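Landcombe mill starts taking back worn work clothes

21 July 2020

Landcombe - Old uniforms from two local employers will be shredded and spun into new yarn under a trial that opened this week at the Grullard mill on the river road. First loads already in. More due before the end of the month.

The mill has made blankets and coarse knits for years, mostly from bought-in fiber. Now it wants feedstock from closer to home. Work clothes are a good place to start, says mill manager Dennis Kettle, as they come in big batches of the same color and the same blend.

"You get 3000 shirts and they are all the same shirt," Kettle said. "With household clothes you get a bit of everything and somebody has to stand there and read the labels."

The two employers are the Skernari bus depot and the El-Sayed bakery group, which runs shops in town and along the coast. Both used to pay to have worn-out uniforms hauled off. Under the trial they still pay for haulage, but the mill takes the clothes at no charge.

Buttons, zippers and name badges come off first, by hand. Then the cutting room, then the shredder. Cotton-rich pieces go toward yarn. Anything with too much stretch in it gets turned into stuffing for moving blankets, and smaller lots go to a cleaning cloth line the mill hopes to bring back in the fall.

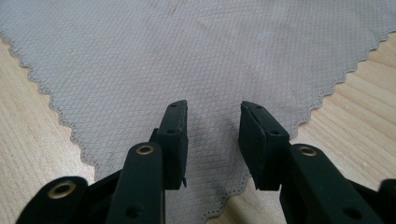
Jobs and hours

The trial adds 14 jobs, most of them in sorting. Shift lead Stela Neagu said the posts run until the end of the year and could be be made permanent if the yarn sells. Training is on site. Pay is the same as the mill's starting rate.

Sorting runs on the early shift only for now. The shredder is loud and neighbors on the hill side have complained before, so the mill has agreed to shut it down by late afternoon. Radu Lungu, who lives across from the loading gate, said he wants that in writing. He is more worried about trucks.

What about the yarn

Test cones went out to a sock maker and a rug weaver earlier in July. No orders yet. Ileana Mihăilă, who buys for the rug workshop, said the gray was fine but the navy shed too much on the loom and she has asked for a tighter twist. A second batch is being spun.

Price is the sticking point. Kettle would not give a figure but said recycled yarn costs more to make then the imported kind, and will for a while.

Town councillor Sorin Radu wants the scheme opened to schools and the hospital laundry. The mill says it will look at that once the trial ends. Residents are asked not to leave bags of clothing at the gate - they can't be taken.

Applications for the sorting jobs go to the mill office, room 42, weekday mornings.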